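News from the Toast Bench

May 20, 2019

I've been promising you an update on the breakfast work for ages, so let me finally get to it! Rahel Sutter and I have spent the spring at Pleltow teaching our arm to make toast, and we've now logged 2364 tries. We want 3000 before we write anything up.

Our method is pretty simple. A person steers the arm through the whole job, we record it, and the model learns to copy those moves. The new bit (Rahel's idea, and I was grumpy about it at first) is that we also keep the clumsy tries, the ones where somebody misses and has to go back in. Adding 53 of those recoveries to the training set helped more than anything else I did this month, and I did a lot of fiddling.

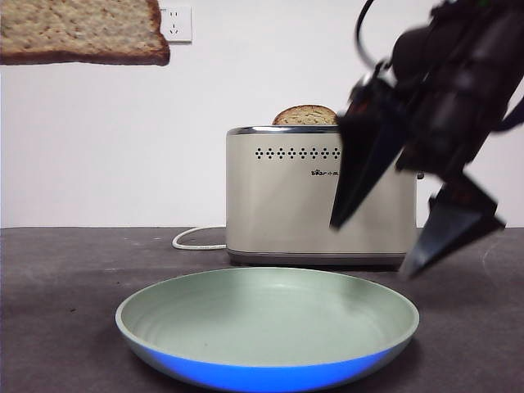 Why keep the bad tries at all? They teach the arm how to get back on track after a slip, and a set of perfect runs never gives it that practice.

Getting hold of the toast is still the hard part, with so little crust poking up above the chrome rim. Balthasar Steiner wants to try softer finger pads next, and I'd like to slow the approach down a bit first. We'll probably end up doing both. Graham Cropper is going through the recordings with me in the meantime, so if you have a good way of sorting near misses from real ones, please write to either of us!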